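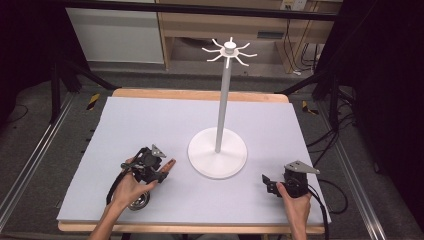 *Dernière modification de la page : avril, par Branwen Dafis*

## 3. Mise en service et détartrage de la cafetière Ronville 503

Cette section remplace la notice du fabricant pour tout ce qui touche à l'eau et au calcaire. La notice d'origine est jolie, elle est traduite à peu près, et elle suppose une eau que nous n'avons pas à Rusport.

### 3.1 Premier remplissage

1. Retirez le réservoir en le soulevant bien droit. Si vous le basculez, le joint sort de sa gorge.
2. Rincez-le à l'eau froide, sans produit.
3. Remplissez jusqu'au repère inférieur. Le repère supérieur porte la mention « MAX », à prendre avec méfiance : à ce niveau, l'eau passe par-dessus le couvercle dès qu'on déplace l'appareil.
4. Branchez et lancez un cycle à vide. Jetez l'eau.
5. Recommencez une fois. Le fabricant affirme qu'un seul rinçage suffit. Ladan Taheri a goûté, elle n'est pas de cet avis.

> **Note.** Le mode « Arôme + » rallonge le cycle. Quant à l'arôme, nous attendons toujours de le remarquer.

### 3.2 Réglage de la dureté de l'eau

La bandelette fournie donne une couleur quelque part entre deux cases du nuancier. Ne perdez pas votre temps à trancher.

1. Appareil éteint, maintenez la touche **Tasse** enfoncée.
2. Allumez sans relâcher. L'afficheur montre le niveau en cours.
3. Appuyez jusqu'à obtenir **4**.
4. Éteignez pour valider. Il n'y a pas de bip, contrairement à ce que dit la notice.

Le réglage se perd après une coupure de courant. Vérifiez-le de temps en temps.

### 3.3 Détartrage

Le voyant orange s'allume quand il veut. Il semble se fier au nombre de cycles et se moquer du tartre réel ; regardez plutôt le fond du réservoir.

1. Videz le réservoir et enlevez la cartouche filtrante.
2. Versez 100 ml de détartrant Patar, puis complétez avec de l'eau froide jusqu'au repère inférieur.
3. Placez la verseuse vide sous la sortie.
4. Appuyez sur **Calc**. Le programme s'interrompt plusieurs fois, c'est prévu.
5. À la fin, rincez le réservoir et lancez deux cycles à l'eau claire.
6. Remettez la cartouche.

**Attention.** Pas de vinaigre. Les forums en disent le plus grand bien, les joints beaucoup moins.

**Attention.** Ne retirez pas la verseuse pendant une pause du programme, la solution continue de couler.

### 3.4 Code 111

Ce code signifie « débit insuffisant » d'après Harries, le service après-vente, qui propose aussitôt une pompe neuve. Avant d'accepter le devis :

- enfoncez le réservoir à fond ;
- faites tremper la cartouche, puis replacez-la ;
- nettoyez la grille d'arrivée avec une brosse souple.

Si le code revient, prévenez Lleucu Prothero.

### 3.5 Rangement

Les tasses se suspendent au porte-tasses blanc, par l'anse. Répartissez-les de part et d'autre du mât. La verseuse sèche à l'envers sur l'égouttoir, couvercle démonté. Le lave-vaisselle est « compatible », selon l'emballage. Le marquage de l'ancienne verseuse n'y a pas survécu.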